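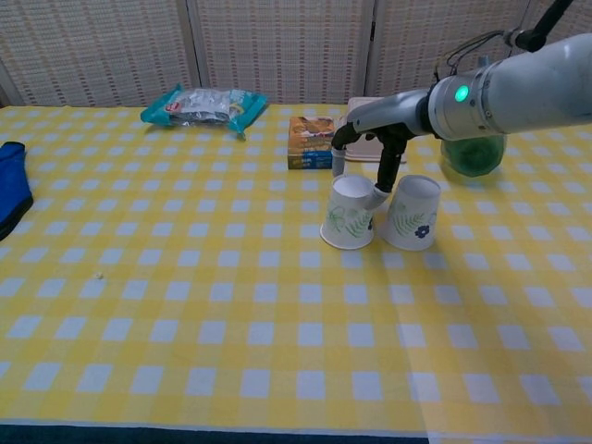
Recording demonstrations for the cup task

This page covers one recording session for the tabletop cup task, from setting the table to handing the files over. It assumes the arm has been calibrated and the camera streams are already showing up in Golora, our recording tool. If they aren't, do the setup page first.

What you are collecting

One episode is one complete attempt: the arm starts at its rest position, picks up a paper cup, sets it down at the goal spot, and returns to rest. A full set for one table layout is 100 episodes. Two layouts make 200, and that is the smallest set we train on.

Set the table

1. Spread the tablecloth and pull out the big creases. Small fold lines can stay.
2. Stand the folding screen along the back edge so the camera doesn't pick up the room behind it.
3. Put out two paper cups. Vary how they stand: both upright, both upside down, or one of each.
4. Add a few other items from the Pillwood bin. Boxes, snack bags, bowls and bits of fabric all work. Keep them out of the arm's path, but don't push them all to the edges. The policy needs to see cups with clutter close by.
5. Check that the chest camera sees both cups when you stand where you will be operating.

Record an episode

1. Move the arm to rest and open the gripper.
2. Press the left pedal. Golora beeps once when it starts writing.
3. Bring the gripper in over the cup at a steady speed. For an upright cup, put one finger inside the rim and the other outside. For an upside-down cup, grip the sides just below the base.
4. Close slowly. Paper cups dent, and a dented cup changes how the next grasp goes.
5. Lift, move, lower, open. Wait one second before backing away.
6. Return to rest and press the pedal again.

If two cups are close together, you may need to fit a finger into the gap between them. Do it. Those episodes are the hardest to get later, and the last model we trained (Plava) failed on them more than on anything else. If the other cup gets nudged a little, keep going. If it falls over, finish the motion anyway and mark the episode as "disturbed."

Change things between episodes

Move the cups every time, even if only by a hand's width. Swap the clutter every 20 episodes. Replace any cup that no longer holds its shape.

Take a break after each swap. Tired operators get jerky, and it shows in the wrist trajectories.

Mark and check

Label each episode right after it ends - success, disturbed, or failed. Don't delete failures. They go into a separate folder and we use them for the grasp classifier.

At the end of the session, play back 9 episodes picked at random. Look for dropped frames, a camera that has slipped, or a gripper signal that lags behind the video. If one is bad, check the whole block it came from before uploading.

Upload to the Havlíček server under the layout name. The transfer is slow in the afternoon, so start it before noon or leave it running overnight.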